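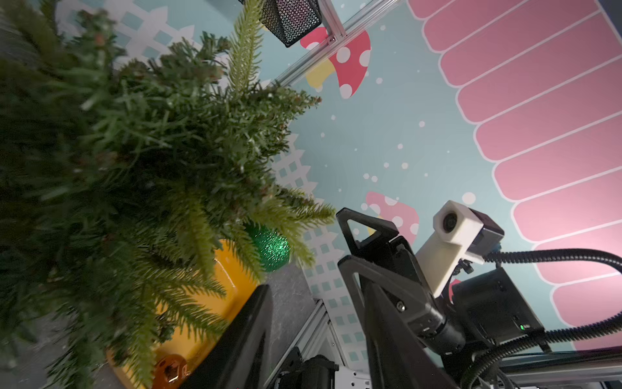 HOME ROBOTICS | REVIEW

Vuneo Tidy Arm: two months of taking down the tree

The Vuneo Tidy Arm is sold as a helper for light pickup work: toys, laundry, small kitchen items and, according to the product page, seasonal decorations. I tested it on the last of those. Holiday ornaments are a fair test for a home machine. They are light, round and shiny, they hang inside a mess of needles, and every one of them has to end up in a container.

Setup took most of an afternoon. The Grube control software found the arm on the second try, and calibration has to be repeated whenever the arm is moved to a new spot. I kept it in one place after the first week.

I ran 141 attempts at taking a ball off an artificial tree and putting it in a tub. The arm finished 85 of them without help. A child could beat that score, but I have tested two other arms in this price range and neither got to half.

The failures were mostly in the branches. A glitter-covered green ball under drooping green needles is hard enough for a person to spot from across the room, and the Tidy Arm would often close on needles and pull. The tree moved, the ball stayed put, and the software reported a successful pick. Balls hanging near the branch tips went much better. So did anything in a color that stood apart from the tree.

Speed is the other problem. A single ball could take 2 minutes from first movement to release, and a tree with a few dozen ornaments is an evening's work. I could leave the room while it ran, but I never got comfortable doing so for long.

Loose pieces are easier. With a ball already lying in a tub, the arm lined up well and usually got hold of it the first time. Mirror-finish balls were less reliable than matte or glittered ones. They reflect everything nearby, including the gripper, and the arm sometimes paused over them and backed off before trying again. The string loops also caused trouble — a fingertip would catch the thread and drag the ball a few inches. 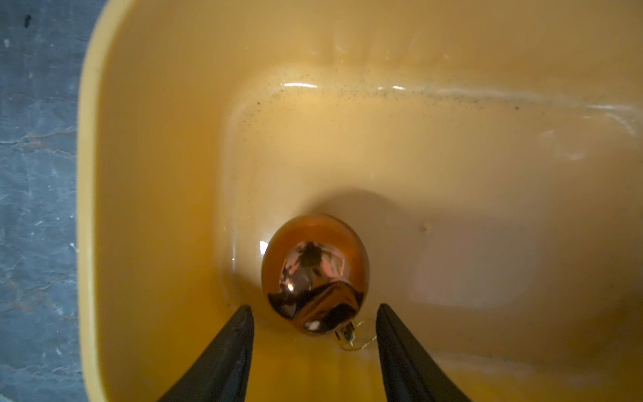

A copper-bronze ball in the tub, with the gripper open on either side.

I also tried the Lirketti soft fingertips, which are sold separately. They helped on smooth plastic and made no difference in the branches.

Cleaning up afterward is still your job. Fine specks collect in the bottom of a tub, and the arm has no way to deal with them. It won't wrap anything in tissue or close a lid either.

At $517 from the Flandham store, the Tidy Arm costs too much for what it does around the house. If you want to experiment and don't mind standing by, it is the best of the small arms I have tried. For putting the decorations away, I would wait for another version — the June software update is supposed to improve picking in clutter, and I will rerun the tree when it comes out.

Rating: 2 out of 5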